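How to write a first message that gets an answer

I've been asked about this so many times that I've finally sat down and typed it all up. I was on and off dating sites for six years before I met my partner, and in that time I sent 310 opening messages. I know the number because the site I used most, Cilix, kept a running total on your profile page where only you could see it (cruel, I thought!). The first 100 or so were dreadful and hardly anyone wrote back. The later ones did a lot better, and the difference came down to a handful of habits that anybody can pick up in an evening.

You'll need a cup of something, half an hour, and one profile you like the look of. One! Please don't open twelve tabs.

Step 1: Read the whole profile, then read it again

I used to look at the first picture, skim the top two lines and start typing. My friend Jolán Pintér watched me do this once and told me I'd just asked a woman if she liked animals when her profile said she was a vet. So read it all, including the dull bits at the bottom where people list their town and whether they smoke. The best openings are often hiding down there, in the line somebody added at midnight without thinking too hard about it.

On the second read, jot down anything you'd be curious about if a friend of a friend said it to you at a barbecue. Two or three words for each is plenty. If you get to the end and your list is blank, go and find another profile. You can't fake being interested for a whole evening out, so there's no point faking it for a message.

Step 2: Pick one thing

Only one. I know it's tempting to show you've noticed everything, but a message that covers their dog, their job, their trip to Skedmont and their taste in soup reads like a police interview.

Go for the thing that's a bit odd or a bit specific. "You like travelling" is no use, everyone likes travelling. "You walked the Grururau track in January and had to turn back" is gold, and I'd want to hear the rest of that even if I'd never met the person.

Leave looks out of it for now. They've probably had a week of "hey gorgeous" already and yours will vanish into the pile.

Step 3: Write it the way you talk

Say it out loud before you type it. I mean it, in the kitchen, to the kettle if you have to. If you'd feel daft saying "I find myself intrigued by your passion for pottery" to a real person, don't send it to one.

My old template looked like this:

Hi, I really enjoyed reading your profile. You seem like a genuine person with a good sense of humour. I would love to get to know you better. Tell me about yourself.

Polite enough, and it could have gone to anyone on the site. (It did go to rather a lot of them.) Compare it with the one I sent to a man called Hemi Lowther, who I ended up seeing for most of a year:

Hi Hemi, you said you're on your third attempt at growing a lemon tree. What happened to the first two? I've got one on my windowsill that has dropped every leaf except four and I don't know if I should be worried.

He wrote back before I'd done the washing up. It's short, there's an easy question in it, and there's a little bit about me so he had something to ask back.
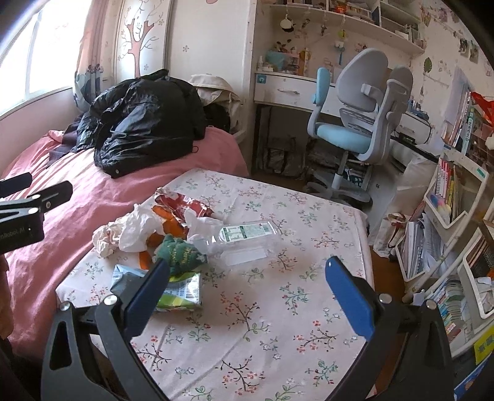 Step 4: Check the length

Three to five sentences is about right. The longest opener I ever sent was 264 words, and I'm still embarrassed by it. The poor man, Arvo Tuominen, did reply, very kindly, to say he was going to need a weekend. We became pals in the end, but it was never going to be a romance after that.

Too short is just as bad. "Hi" gives the other person all the work to do, and so does a wave or a winking face on its own.

If you can't tell whether yours is too long, look at it on your phone. When you have to scroll, start cutting, and cut from the beginning. Most of us spend our first two sentences clearing our throats.

Step 5: End on a question they can answer easily

By easy I mean something they could reply to while waiting for a bus. "What happened to the first two?" is easy. "What are you looking for in life?" is not, and I'd have closed the app if someone had asked me that at nine in the morning.

Steer clear of yes-or-no questions too. "Do you like cooking?" gets you "yes" and then you're both stuck. Turn it round and ask what they make when they can't be bothered to cook, and you'll get a proper answer, usually involving toast.

Step 6: Send it and leave it alone

Read it through once for spelling, especially their name. Flynn Tomoana from my old book group says he was called Glynn by so many people that he started signing off with it. Then press send, put the phone in another room and do something else.

Don't send a follow-up an hour later. Don't send "guess you're busy!" the next day either, it always sounds cross even when it isn't meant to. I gave people a week, and if I'd heard nothing by then I moved on. People go on holiday, or meet somebody, or delete the app in a huff. You'll hardly ever find out which.

A few things people ask me

Can I reuse a message that worked? You can reuse the shape of it, so the one specific thing, the bit about you and the question. Copying it word for word tends to show. Shayne McKinnon, who I shared a flat with, once sent the same joke to two sisters.

Should I be funny? If you're funny anyway, go ahead! If you have to look up a joke, leave it out.

What if their profile is nearly empty? Then ask about a photo, as long as it's about where they are or what they're doing. If there's nothing to go on there either, I'd skip it.

When do I suggest meeting? I liked to ask after we'd each written four or five times, somewhere public and in the daytime. My usual spot was McPhee's, the café by the bus station, mostly for the cheese scones.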